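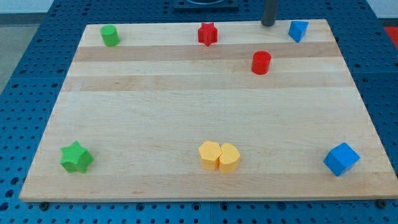 Fig. 2: Foam blocks set out on the board, ready for a tidying run.

Section 2. Your first tidying run

I get asked all the time whether the Gradus can clear up a playroom yet. Not on its own, no! But it can have a decent go at small foam blocks on a flat board, so we'll begin with those and work up to socks some other month (I've tried socks, and I'd leave them for now).

1. Check that the board is bolted down firmly. Give it a good shove with your palm. If it shifts, tighten the bolts and shove it again.

2. Put your blocks out in two loose rows, one at the back and one at the front, and keep the middle of the board clear. Mix the shapes up — cylinders, stars, a cube, whatever's in the box.

3. Open the Grilis app, pick Tidy, and type in job code 2356. Leave the speed at 300 for now. I know it looks slow.

4. Press Start and let it work through the lot before you touch anything.

Note: Blocks pushed right up against each other, like the two yellow ones, are much harder going. My Gradus often tries to lift both at once and drops the pair. If yours does the same, leave a finger's width between them and build up to touching ones later.

Note: A cube turned corner-on may need up to two tries. Let it have them.

Caution: Keep hands, sleeves and pets off the board while the arm is moving. Press the stop button on the Brisance control box before you reach in, even if you're only straightening one star.

If a run stalls halfway, go to Section 5, where I've put the Masanja reset steps.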